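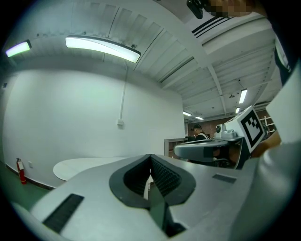 Unit 4 Handout: Hand-Held Grippers and Marker Tracking
Issued 2026-05-25. Supersedes the October version.
Prepared by Iolo Ifans

Scope
This handout covers the two-gripper exercise and the written report that follows it. It assumes you have completed the lens calibration in Unit 3 and have your intrinsics file saved in your group folder. Groups without a valid file cannot start section 2.

1. Coordinate frames
Each gripper carries a camera frame C and a tool frame T. The transform from C to T is fixed by the housing and is supplied in the Zodden config file. Do not re-estimate it. The marker frame M has its origin at the centre of the printed square, with z pointing out of the face. Distances are in millimetres throughout. Reports that mix metres and millimetres will be returned unmarked.

When the second gripper is in view of the first, the pose of M in C is recovered from the four outer corners of the square. The pose of the second tool then follows by composition:

T1_T2 = T1_C1 * C1_M * M_T2

M_T2 is also in the config file. Check the sign of the y axis before you multiply. Most of the errors in last year's submissions came from this line.

2. Recording
Work in pairs, one gripper each. Start the Hultow logger on both units before either is lifted off the table. Hold the grippers so that at least one marker face is fully visible to the other camera, and keep fingers clear of the printed area. A partly covered marker returns either no detection or, worse, a flipped pose.

Record 12 trials. Each trial begins and ends with the jaws fully closed; the closure is used later to align the two logs. Trials shorter than 100 frames are rejected by the import script.

Wipe the grip pads before and after use. Report any split rib to the lab desk and do not attempt to glue it.

3. Distortion
The wide lens bends straight edges noticeably away from the image centre. Undistort the corner points, not the whole image. Full-image resampling is slow and softens the marker edges, which degrades the corner fit. Use the fisheye model. The standard pinhole polynomial diverges past 63 degrees off axis on these lenses and must not be used.

4. Analysis
Import both logs into Skimular. For each trial, plot the translation of T2 in T1 against time and mark any dropped detections. Compare your results with the reference sequence (file 2748 in the shared folder). State the RMS error for each axis and comment on why z is the largest.

Reading: Hsu notes, chapters on planar pose ambiguity and time alignment.

Submission
One report per pair, PDF, with raw logs attached. Label every axis and include units. Code goes in an appendix.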